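Bivport in a day, is it daft?
Travel Chat > Short Trips and Day Trips

marmalade_moll
May 16, 2024

Hello all, long time reader and not much of a poster, so be gentle with me! My sister and I are thinking of a day in Bivport in August. We'd be coming up from Jimwood on the early train, which gets in a bit after nine, and going home on the last one, so we'd have a good long day of it. We'd like to see the harbour, have a wander round the old town, and if there's time take the little ferry over to Lilta, because our mum used to talk about the beach there and neither of us has ever been. Is that too much for one day? We're both decent walkers but my sister's knee doesn't love hills. Any tips on lunch very welcome too, as we're the sort who plan the day around it.

pebbledash

Not daft at all, we did the very same last summer and had a lovely time. I'd go straight to the ferry when you get in, before the queue builds up, and do Lilta in the morning while it's quiet. Then you can come back for a late lunch and potter about the old town for as long as your feet hold out. The harbour is right by the station so you'll see plenty of it coming and going.

One warning about the hill: if you want the view from the lighthouse on Lilta it's 261 steps, and they're steep ones. There's a bench halfway (bless whoever put it there), but I wouldn't do it on a bad knee. The beach is flat all the way from the landing stage.

old_tandem

I'm going to disagree with pebbledash, in a friendly way I hope. I think trying to fit in Lilta on a day trip spoils both halves. The ferry takes longer than you'd think once you count the waiting, and the one time we tried it we spent the whole afternoon looking at our watches. Bivport deserves a full day by itself. Walk the sea wall, see the fish market before it packs up, have a proper sit-down lunch, and save the island for when you can stay the night. We stayed 2 nights the second time and it was a different holiday altogether.

pebbledash

Fair enough, but she did say it's for her mum's sake! I'd be sad to get all that way and look at the island from the wrong side of the water.

kettleon

Can I put in a word for taking your own lunch? Everything on the front at Bivport is heaving in August and you can lose an hour just waiting for a table. We always get a few bits in beforehand and eat on the sea wall, and it tastes better outdoors anyway.

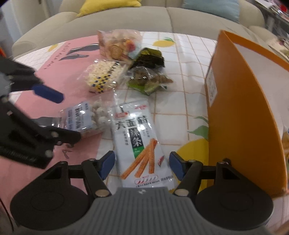
Picnic bits on the lemon cloth

If you'd sooner buy when you get there, Bitar is the bakery on the corner behind the station. They do a cheese and onion pasty that I think about more often than I should. Get there before noon or they've gone.

old_tandem

Seconded on the pasties. Not seconded on the sea wall, the gulls there are absolute thugs and one had a whole sandwich off my husband. Try the gardens behind the church, where there's shade and a loo nearby.

marmalade_moll

Oh you are all kind, thank you! I read this out to my sister over the phone and she says the lighthouse is off but the beach is most definitely on, so I'm afraid old_tandem has been outvoted. Do we need to book the ferry, or do you just turn up? And does anybody know when the last one comes back? I have visions of the two of us stranded with half a pasty.

kettleon

You just turn up and pay on board. Last summer there was one every hour and the last boat back left at 8, but do check the board on the quay when you arrive, they change it if the weather's rough. Take a cardigan as well, it blows a bit on the water even when it's baking in town. 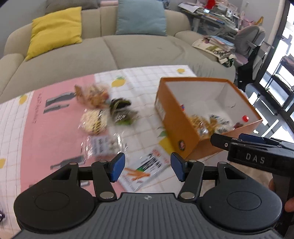

Snack packets and an open orange box

pebbledash

Have a wonderful time, the pair of you, and do come back and tell us how you got on. I'd still aim for the boat before the last one if I were you, the last gets very full and you'll want a bit of slack for your train.

marmalade_moll

Will do! Cardigans noted, and I'm putting Bitar at the top of the list.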